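Home | News | Classes | Swaps | Shop | Contact

Oltville croppers finish the yearlong page challenge, mostly

Mar 19, 2022 – The Oltville Scrapbook Circle closed its yearlong page challenge last night with 591 finished layouts on the tables and one argument about glitter, which was postponed.

Lemlem Alemneh, who runs the circle out of the back room at Gilotico Papers, had asked members for pages on ordinary life. No weddings, no beaches, no babies in pumpkins. Chores did very well.

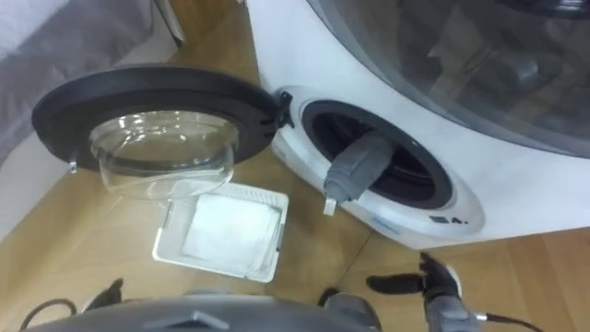

Laundry day: washer door open, gray cloth over the lip.

Of the 60 people who signed up, 56 turned in at least one page. The other four have promised theirs by May, as they did last May.

The top prize, a Halász paper trimmer, went to Annelies Van der Linden for an eight-page spread on her kitchen junk drawer. It has fold-out flaps, a pocket of dead batteries drawn in ink, and more journaling than her honeymoon album got. "I had more to say about the drawer," she said.

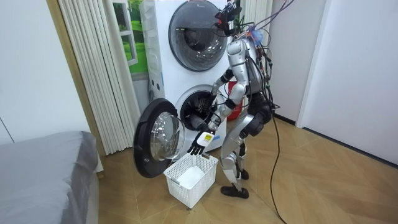
Next up: the Zidbridge swap

Members will trade leftover supplies with the Zidbridge club in May. Bring up to 8 packs of paper, sorted by color if you're that sort of person. Stickers must be on their backing. Alemneh would also like it known that a single letter Q is not an alphabet set.
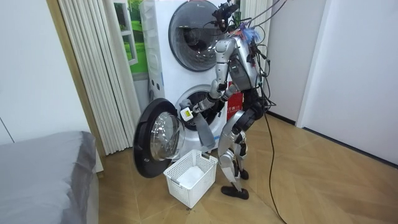

Tables go to whoever signs up first at the Gilotico counter, and the one by the window is already taken – it always is. Challenge pages can be picked up at the same time. Anything left behind goes into the circle's own album, glitter and all.

Contact the newsdesk | © 2022 Oltville Paper & Page | Back to top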